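Aug 23, 2023

# A shelf on the table, and why she won't give it up

The woman who runs the Rendcombe supper kitchen has moved house more often than she cares to remember, and she says the first thing she unpacks is always the same: the little two-tier shelf that stands right on the table. "Not the bed, not the kettle," she told me, laughing. "I can't think about dinner until I know where everything lives!" 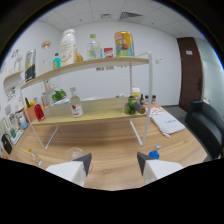

Her rule is that tall goes up and fresh goes down, and she has held on to it through five kitchens (one of them, she says, hardly bigger than a coat closet). She likes the bottles and canisters up where she can read them, so the milk has its place on the top board with the water bottle and that cheerful yellow canister, while the limes and the leafy greens stay below, close to hand. "If I see the greens, I cook the greens," she said. "If they go in a drawer, I find them in October."

We talked for a good long while about cupboards, which she doesn't trust. Her old apartment on Serano Street had a whole wall of them, and she remembers buying the same jar of paprika over and over, each one pushed in behind the last. An open shelf keeps her honest, she says, and it's much quicker to wipe down, too. She takes everything off, runs a cloth along both boards, and puts back only what she still wants to look at.

That last part is where she gets playful. She moves things around all the time, swapping one bottle for another, clearing the lower board when it starts to feel crowded, then filling it right back up again before company comes.

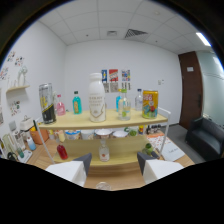 Her sister sees the matter differently, and joined us at the table long enough to say that a shelf like that needs one firm person in charge of it, or the whole family starts setting down their keys and mail. She keeps her own spices in a drawer, in alphabetical order, and she was very proud of it.

"She can't find her cumin either," came the answer, and the two of them were off, and I put my pen down and had another cup of coffee.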